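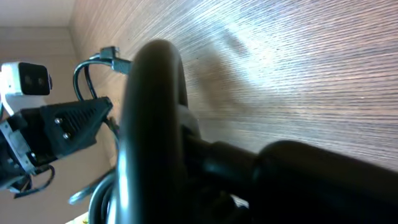
Repair rates for small household appliances depend less on the fault than on how the case comes apart. The Ronditz workshop in Melley keeps a log of every item that crosses its bench, and by October the log held 1306 entries. Of those, 753 were closed as repaired. Most of the remainder were abandoned before the fault had been located.

The usual obstacle is the enclosure. Cases held with standard screws can be opened, inspected and closed again with no loss of strength. Cases joined by ultrasonic welding or solvent cement have to be cut, and a cut case rarely meets the original standard for insulation. Snap-fit cases sit between the two. The clips tolerate a few cycles when new, but older plastic is brittle and tends to shear at the root of the clip.
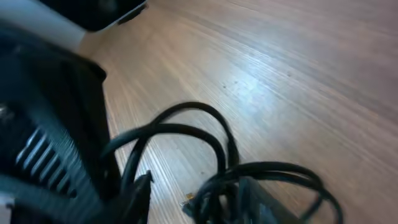 Fasteners with uncommon heads add cost without preventing entry. The bits are cheap, but a household that owns one screwdriver will not order a set for a single job. Stisten, which distributes spare parts from a warehouse in Pascual, now packs the matching bit with 14 of its kits. Returns on those kits have dropped, although the company has not published a figure.

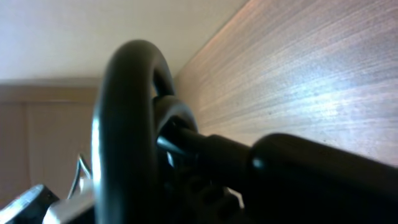
Handles are a separate problem. They carry load and take knocks, and they are often moulded as one piece with the body, so a crack at the base can write off a working unit. Shape affects how the load reaches the joint. A thick, rounded black loop, arching over and curving back down, has no sharp corner along its length to start a crack, whereas a long cylindrical handle puts most of the bending where the narrow shaft meets the thicker body. Ronditz records handle failures under 2 codes, one for the grip and one for the mounting. The mounting code is used far more often, and few suppliers list the part.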